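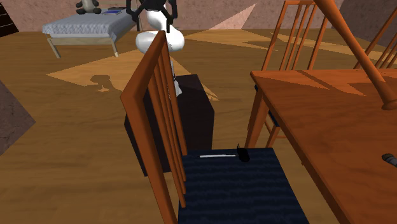 Gandora bedroom set: the chair problem

Well, this one took up more of my spring than I'd like! If you've been following the gallery you know I've been running the arm in the furnished room, with the bed, the dining table and far too many chairs. The plan was easy pick-and-place: get the little stuff off the chair seat and onto the table. We did 391 runs overnight on the Boslow machine and I came in expecting a nice clean log.

13 of them ended with the arm inside the chair. Inside it! The elbow went straight through the slats, the physics noticed a moment too late, and the chair shot off toward the bed like it had been kicked. The planner reported every one of those runs as a success, and that's the part that bugged me.

Gianni Monti found it before lunch. I'd swapped the chairs for the nicer Ditton ones with the thin slats, and the planner was still using the collision shape from the old low-back chair. So as far as it knew, everything above the seat was open air (sigh). The arm's box is right behind that tall backrest, so a lazy reach toward the seat cuts the corner every time it can.

Caption stuff, for those who like to know what's what:

White arm on the dark box, navy seat in front of it. The pen-looking thing and the small black object near the far edge of the seat are the ones I care about, and the slats are the ones I should have cared about.

The baseball bat over the table is part of the clutter set, same as the bear on the bed. Neither had anything to do with the fault, though I blamed the bat for a whole afternoon.

What we changed: collision shapes now get rebuilt whenever a model is swapped, and a run stops dead if the arm overlaps anything by more than 5 mm. I reran 154 of the starts, all the bad ones included, and got no chair launches. Two runs timed out with the gripper hovering over the seat, so there's still something off with the approach angle.

We have the Diekmann arm to try on the same set in October. I'm leaving the chair exactly where it is.

Updated 10 April 2025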